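Frequently Asked Questions - Eltasance Upholstery Cleaning
Last updated 5/28/23

Which fabrics do you clean?
We clean cotton, wool, linen, velvet, polyester and most mixed fabrics. We do not clean real leather or silk. If you don't know what your fabric is, please look for the label under the seat cushions or on the bottom of the furniture. When there is no label, we make a small test in a hidden place before we begin.

How much does it cost?
A footstool or ottoman is $40 and a normal armchair is $42. A three-seat sofa is $123. The price includes the visit, the cleaning and simple stain treatment. Pet smell treatment is calculated separately, and we tell you the price before we start.

Do I need to prepare something?
Please take away blankets, toys and loose pillows, and vacuum the furniture if you can. We also need one electric outlet in the same room and a place to park close to the door. It is not necessary to move the heavy furniture, we do it together with you when we arrive.

How long does the furniture stay wet?
Normally five hours in a room with open windows. Wool and thick velvet need more time, sometimes until the next morning. Please do not sit on it before it is dry to the touch, and do not use a hair dryer on it. Heat from a short distance can leave marks.

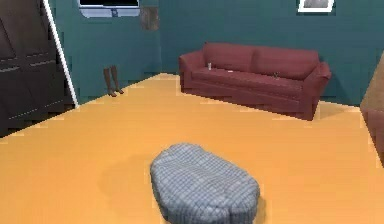 How often should upholstery be cleaned?
Once a year is enough for most homes. With small children, pets or a smoker in the family we recommend twice a year. Between our visits, vacuum every week with the soft brush and go slowly along the seams, where most of the dust collects.

Can you remove every stain?
No, and we prefer to say this before you pay. Fresh coffee, juice and mud usually go out well. Old ink, hair dye and bleach marks often stay, and bleach is not a stain but lost color. If you have already tried some product at home, tell us its name, so that we do not mix it with ours.

Which cleaning products do you use?
For most fabrics we use Clukance, a mild liquid without perfume. For wool we use Trakard, which needs less water. Please write in your booking if somebody in the home has allergies, and we will send you the full list of ingredients.

Where do you work?
We visit homes in Mahlangu and in the villages on the north side of the river. For other places please ask first - it depends on the day and on what else we have in the calendar.

Can I change or cancel my booking?
You can change it free of charge until noon on the day before. After this time we ask for half of the price. In August we work with only one van, so a new appointment can take longer to find.

Who do I contact if I am not satisfied?
Write to Miroslava Vaněk, who answers all complaints, and add two or three photos taken in daylight. For bookings and invoices, please ask for Elis Humphreys. We come back one time without extra cost if you write within seven days after the cleaning.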